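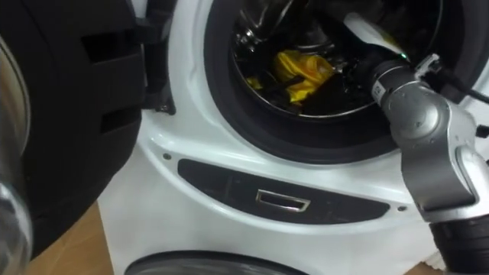
A gripper reaches into the drum for a piece of white fabric, with yellow and black laundry still inside.

Yae Yokoyama has been thinking about laundry for longer than most people would care to. Her mother ran a wash-and-fold shop in Dunside, two blocks up from the river, and from the age of nine she stood on a milk crate after school pulling other people's shirts out of the machines. "I was very fast," she told me, pouring tea into a mug that had lost its handle. "I want that written down. I was faster than anything we have in this building."

The building is the old Tamura knitting works, and what they have in it, on the second floor, is Womis, the small company where Yokoyama has spent the last few years trying to get robot arms to do what she did on the milk crate. I had come with a simple question, the one my own sister asks me every time I say I write about this stuff: can a machine do the chores yet? I'd planned on an hour. I stayed until they were turning off the lights, partly for the conversation and partly, I admit, for the ginger cookies.

"Yet is the good part of that question," she said. "People ask it like they're asking if dinner is ready. And I say, well, which part of dinner? The rice is ready. The fish is still in the river."

The rice, in her way of telling it, is the washing itself. We handed that over to a box generations ago and stopped thinking of the box as a robot. Same with drying. What's left over is everything that happens between the boxes, the picking up and the shaking out and the sorting, and those are the jobs her team works on. Unloading a front-loader is the one they know best, and it's the one she wanted to talk about.

"You put your hand in and you don't look," she said. "Try it tonight. You'll be talking to somebody, or watching the television through the door, and your hand goes in and comes out with a sock. Your fingers know it's a sock. Then they know there's another sock stuck in a sleeve, and they give it a little tug, and you still haven't looked. Our arm has to look. And it is trying to look into a dark shiny hole that its own arm is blocking!"

The shine is a bigger nuisance than I'd have guessed. The steel inside a drum throws light back in every direction, and a robot that judges depth with a camera can be badly fooled by a bright streak on a curved wall. Dark clothes give the opposite trouble. A black garment down in the shadow at the bottom of the drum has no edges to speak of, and the arm can't easily tell where the cloth stops and the shadow starts. Yellow she's fond of. "Yellow is a friend," she said. "If everyone in the world wore yellow I could retire."

Her colleague Nanami Ishida, who had been eating a late lunch at the next desk and pretending not to listen, turned her chair around at this point. Ishida keeps the test records, and she'd brought up the latest set on her screen without being asked. In the most recent round they ran 412 pulls, a pull being one reach into the drum and one attempt to bring something out. She wouldn't let me have the success figure, as it's going into a report for the people who pay the bills, but she was happy to talk about the failures.

"The arm is good at getting hold of something," Ishida said. "What it isn't good at is getting hold of one thing. You go in for a pillowcase and out comes the pillowcase with a pair of tights wrapped around it and a dish towel hanging off the tights. Did it fail? The laundry is out. My grandmother would be perfectly pleased. But the next step is supposed to be folding, and now you have a knot."

They have argued over how to score that, the two of them, for most of a year. Yokoyama would count it as a pass if nothing lands on the floor. Ishida would not. I had the feeling they'd had the argument again that morning.

Then there's the rubber. Anyone who owns a front-loader knows the gray area (black, usually) between the door and the drum, that thick folded lip where coins and baby socks go to live. For the arm it's a doorway and a hazard at once. It has to pass the gripper through without dragging on the lip, then bring it back out with cloth trailing behind, and cloth loves to catch in a fold. Early on, Yokoyama said, they tore a gasket clean off its groove and had to wait 15 days for the replacement. "We all learned a lot about gaskets. I could put one on for you now, if you need one."

I asked about time, and there was a little silence. A full load, small household, nothing bigger than a bath towel, takes their system 19 minutes to empty when things go well. Yokoyama put her own best at well under one. She doesn't think speed matters as much as visitors assume — a machine that works while you're asleep can take as long as it likes — but she does think trust matters, and a thing that goes slowly and then gets stuck is worse than no help at all. You come down in the morning and the clothes are still in there, damp, with an arm in the middle of them.

The shop floor is a different matter, and it's where she expects to see these things earn their keep first. Tarnallow, a linen service that handles hotels and a couple of nursing homes, has been talking to Womis about a trial starting in October. Their plant goes through 3,000 pieces on an ordinary day, and nearly all of it is white and flat and square. "No bras," said Ishida, with real feeling. The straps, apparently, are murder.

Doesn't that put people like Yokoyama's mother out of work? I felt rude asking it with a cookie in my hand, but she didn't seem to mind. She said she'd asked her mother the same thing, and that her mother had held up her two hands, with the knuckles the way they are now, and asked how soon she could have one. "That's one person's answer," Yokoyama said. "Other people in that trade would give you another, and they should be asked as well. I don't like it when engineers answer for them." The staff at Tarnallow have been asked, she added, and their view is that they'd happily give up hauling wet sheets but want to keep the pressing, which pays better.

As for homes, she wouldn't give me a year. I tried three times. The closest I got was a long story about a neighbor with a bad shoulder who can manage her whole laundry apart from the bending down and reaching in, and who has told Yokoyama she'd put up with any amount of slowness to be spared that one motion. It's the neighbor she thinks of when she's tired of the whole business. A person like that doesn't need a butler. She needs the wet things moved from the drum to a basket at waist height, and that, Yokoyama says, is a job small enough to finish.

"My mother came to see it once," she told me on the way down the stairs. "She watched it get one towel out. Then she moved it over with her hip, like this, and did the rest herself."

Interview conducted at the Tamura works and edited for length. Posted 15/07/2019.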